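Gripper bench notebook, Fanard cell
January 15, 2024

Carrying on with the comparison of the two finger sets in simulation before we commit to machining anything. Set A is the Holladine parallel jaw with flat pads. Set B is the Drukura linkage jaw, black fingers, the ones with the longer reach and the awkward offset at the knuckle. Same arm model for both, same wrist mount, same wrist camera position. Controller is the Ban one in position mode, force limit left at the default.

Setup notes

Physics step had to come down to 2 ms. At the old step the pads sank into thin parts and then threw them across the table. Friction is the same value for both sets, so any difference should come from the geometry and the closing path. I did not touch the arm gains.

The camera was moved back 112 mm along the wrist to see both fingertips. With the Drukura set it still loses the knuckles at full opening. Not a problem for us, but the overlay script assumes it can see them, so turn the overlay off or it prints a warning every tick.

Runs so far

1,724 attempts in the log over the weekend, both sets together. I threw away 441 of those where the arm started from a bad home pose (the reset was reading last year's joint file). That leaves enough to be going on with, but the split between A and B is uneven, so don't quote a success rate from it yet.

First impressions, for what they are worth. Set A is better on anything with parallel faces. It closes straight and the part stays where it was. Set B sweeps inwards on an arc, so the tips move forward a little as they close, and a tall part gets nudged before it is held. On round parts B seems more forgiving of a bad approach angle.

Upright paddle, set B

Spent most of the afternoon on this one. The approach is low and straight in, fingers either side, with a pause before closing so I can check clearance from the wrist view. The disk stays in the layout as clutter and must not be knocked.

At the pause the paddle is between the fingers with open space on both sides. From this angle the tab on the left finger overlaps the lower rim of the disk. You can't judge the real gap from one view, so read the distance from the contact checker before blaming the path.

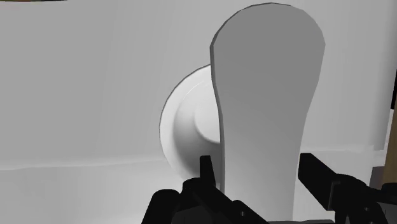

Things to change before the next batch

Add a second fixed camera looking across the table. The wrist view alone is no good for depth.

Shift the approach to the right by a few millimetres for B only. Keep the A path as it is.

Slow the last part of the close. The Ban controller takes a speed scale per segment, but it resets to full after a stop, so set it again after the pause.

Check the tip offset in the Drukura model against the drawing. I suspect it was exported with the old pads.

Open questions

Is the collision mesh on the fingers too coarse around the tab? It is a convex hull at the moment. If so, some of the B contacts in the log may be false ones.

Do we still want a hardware check in May, or wait for the new pads? Needs deciding before the rig is booked.

Logs are in the usual folder, bad-pose runs moved to a subfolder and not deleted. Next batch is set A on the same layout, starting from the corrected joint file.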